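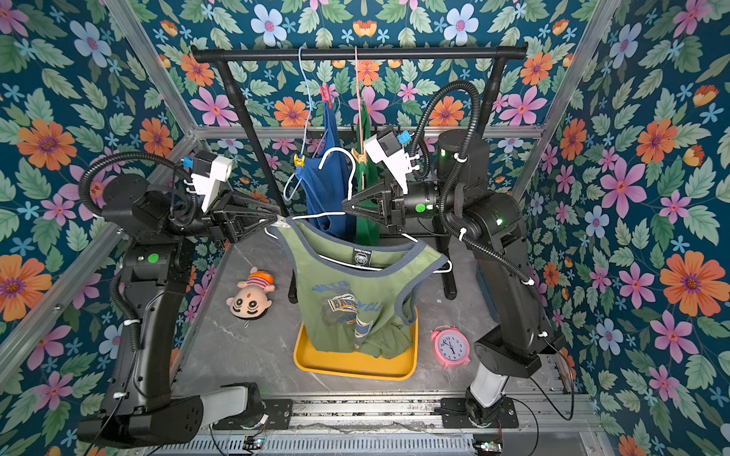 Kulelwood Robot Club: How do you teach a robot to hang up a shirt?

Hanging up a shirt is easy for you. Hook, shoulders, done. For a robot? Really hard!

Why hard? A shirt is floppy. A block keeps its shape, so a robot can learn one shape and go. A shirt never looks the same twice. Drop it 15 times, get 15 different lumps. Even the neck hole hides.

So two arms. One holds one side, one holds the other. Just like you. Try it at home with one hand behind your back. Not so easy, huh.

Our club project is called Mirnis. Whole closet in miniature. Rack, hangers, clothes, flowery walls (the walls were a big vote, flowers won). 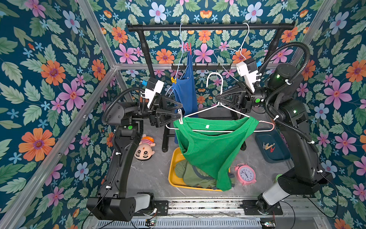

Green shirt on a white hanger, one gripper on each side.

What's a gripper? The robot's hand. Just two fingers. No thumb, no palm. The fingers close like a pinch. Squeeze your thumb and pointer together, thats pretty much it.

How does it learn? By copying. A club member moves the arms thru the job, and the computer saves every move. Then again. And again. We want 300 saved tries by December. Right now we have roughly 30, so yeah, lots to go.

Some tries go wrong. Shirt slides off, hanger twists. Write it down in the log anyway, wrong ones too!

And eyes. The robot needs to see, so each arm has a little camera up by its wrist. When the arm moves the camera moves too. Close-up view the whole time.
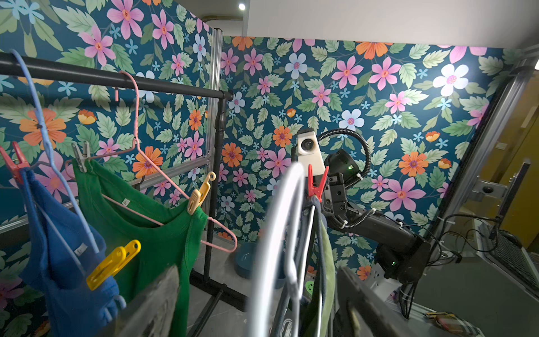

But close-up has a problem. Hold a book right against your nose. Can you read it? Nope. Thats why it helps to have another camera farther back, looking at everything at once. The computer gets all the views and puts them togehter.

Words to know
Gripper: robot hand
Joint: where an arm bends, like your elbow
Wrist camera: camera near the gripper

Want to join? Grades 5 and up, Cosgrove Room, Plukville Library. Bring an old T-shirt, any color. Tie your hair back if its long.

Posted Sep 19, 2020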